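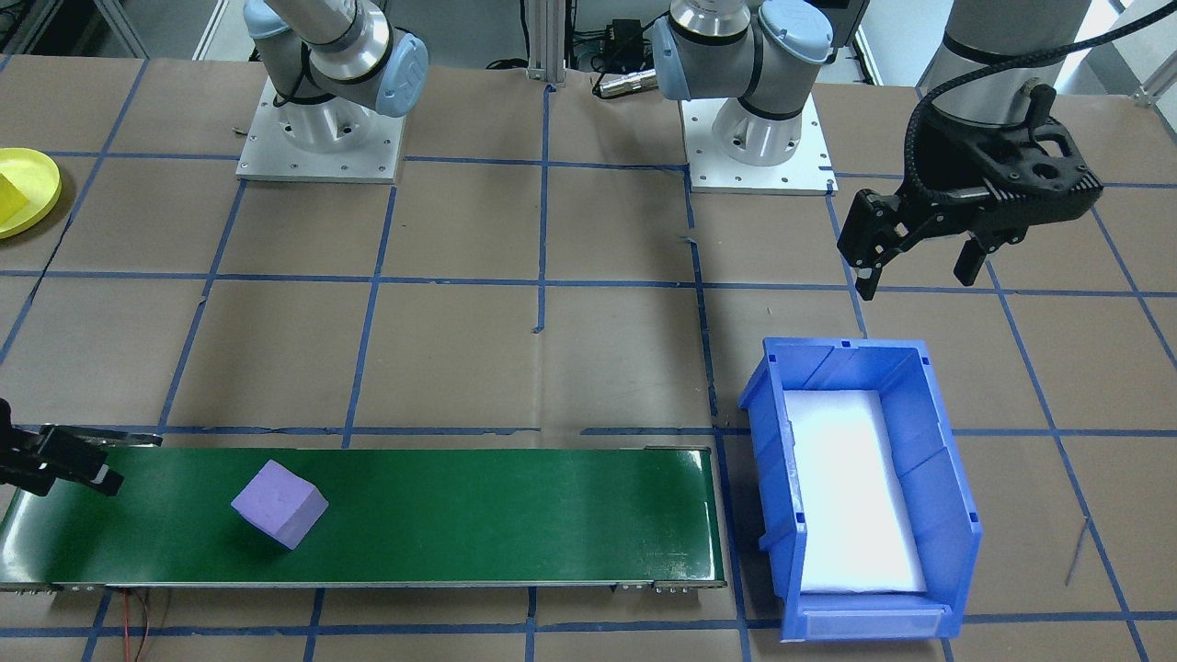 Tostlow Football Club is pleased to confirm that it has agreed with Skosbridge United the permanent transfer of its first-choice striker, subject to the medical examination and the registration of the papers with the league. The player has signed for 4 seasons and will wear the number 36 shirt. Supporters who could not come will find the recording of the presentation on the club website from this evening.

The two clubs have agreed not to publish the fee. Tostlow can say that it is paid in two parts, the first now and the second at the end of the season, and that Skosbridge United keeps a percentage of any future sale. No player of Tostlow moves in the other direction. The loan of our young left winger to Skosbridge, which was agreed in the pre-season, continues under the same conditions and is not connected with this transfer.

The striker comes to us after three seasons in the Skosbridge colours, the last one as captain. He plays mostly in the centre but was used also on the right side when his former team changed to a back five. Our coaching staff has followed him since the cup tie between the two clubs last season, which Skosbridge won after extra time before a crowd of 2,022. The head coach wished for a forward who can hold the ball with his back to the goal and bring the midfielders into play, and he is satisfied that this position is now filled before the window closes.

With this arrival the first team squad is complete. The club does not intend to make further signings in this window, except if one of the goalkeepers would be injured. Two players who are not in the plans of the head coach have received permission to speak with other clubs.

Debut and tickets

The new striker is expected to be available for the next home match, against Cemow Rovers, if the registration arrives in time. He will begin full training with the group tomorrow. For this match the club has put 900 additional tickets on sale in the east stand, which was closed during the summer for the repair of the roof. Season ticket holders have priority for the first two days. After that the tickets go on general sale at the club office and online. Children under 12 enter free of charge in the family section when they are accompanied by a paying adult.

Visiting supporters from Cemow are asked to use the north gate and to park behind the swimming centre. The car park at the south side is reserved for buses and for holders of a disability permit.

Shirts with the name and the number of the player can be ordered in the club shop. Orders placed this week will be ready for collection on the day of the match. Shirts that were already bought this season can be brought to the shop for printing, with the receipt.

Information for the media

The player will be available for interviews after the open training session. Requests must be sent in writing to the club media office before noon of the day before, and must state the name of the outlet and whether a camera will be present. Photographs of the signing, in colour and in print resolution, are available from the same office.

Tostlow Football Club, Media Office
September 2, 2025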